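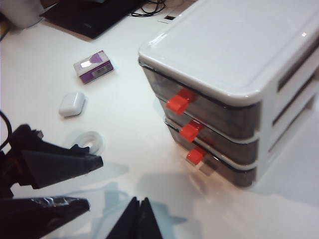

Winska three-drawer desktop unit: review after a year at two desks

I bought the Winska unit in May of last year for my desk at home and liked it enough to get a second one for the shared table at work. Both were the white version with gray see-through drawers and red pull tabs. There is an all-clear version too, which I haven't used.

It's a small plastic cabinet meant for the things that end up loose on a desk. Mine at home holds stamps, spare keys, charging cables, a tape measure and a lot of pens. The one at work holds labels, tape, scissors and whatever people leave behind.

Setup

Mine came from Clurkberg by mail and arrived in one carton with the drawers taped shut. The tape left a bit of glue on the fronts, which came off with dish soap. No assembly is needed apart from the red tabs, which come in a bag and push into the drawer fronts. They go in hard. I used the heel of my hand and a folded towel. Once in, they have stayed in on both units, and I have stopped worrying about them.

The drawers

The fronts are a smoky gray that lets some light through. You can tell a full drawer from an empty one, and you can usually make out something large like a pair of scissors. You can't read a label through them. If you want to see exactly what you have, get the clear version. I prefer the gray because a messy drawer doesn't look as bad from across the room.

They slide on runners molded into the sides. With light things inside they move well. With a full drawer of batteries the bottom one drags, and if you pull it from one corner it goes crooked and sticks. Pull from the tab and it's fine. There is no stop at the back of the travel, so a hard pull brings the whole drawer out. I did this twice in the first week and have learned to slow down.

On the plus side, taking a drawer out on purpose is easy. I carry the whole drawer to wherever I'm wrapping a parcel and put it back afterward. Cleaning is simple for the same reason. Warm water, a soft cloth, and let it dry before it goes back in. Don't use a scouring pad. I did on the first one, and the marks are still there.
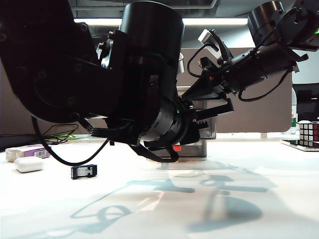 Can you put a drawer back in without moving the whole unit?
Put one hand on the lid to hold the unit still, line the drawer up with its runners, and push it in level. If it catches, take it all the way out and start again.

The lid

The top is flat with a slightly raised rim, so a pen set down there tends to stay put. It's glossy and shows dust and fingerprints more than anything else on my desk. I keep a tape dispenser and a small plant on mine. The plant pot left a ring that wiped off. I wouldn't put a printer on it.

Stability

The unit is light. Empty, it slides around on a smooth table when you open a drawer, and you end up holding it with the other hand. I put four stick-on rubber feet under each one and that fixed it. They should be in the box. Heavy things belong in the bottom drawer, partly for balance and partly so you aren't lifting the top drawer when you open it.

Compared with the Daly

Before this I had a Daly unit of a similar size. The Daly has proper stops and the drawers run better when loaded. It also has small finger notches in place of tabs, and I could never get them open with cold hands or gloves. The Winska tabs stick out far enough to hook with one finger. They also stick out far enough to catch a sleeve, so keep it back from the edge of the table.

Orla Ó Briain, who shares the table at work, would take the Daly. She keeps coins and screws in hers and says the weight makes the difference. For paper clips, cables, earbuds and tape I'd take the Winska.

Price and parts

I paid 20 dollars for each. Clurkberg sells replacement tabs but no replacement drawers, so if you crack one you are buying the whole unit again. The Clelstead store near me carries it in white only.

Good: easy to grab tabs, drawers lift out, wipes clean.
Not so good: no drawer stops, slides on a smooth table, lid shows every print.

I would buy it again for light things. For tools or hardware, look at something with metal runners.

Posted 1 April 2018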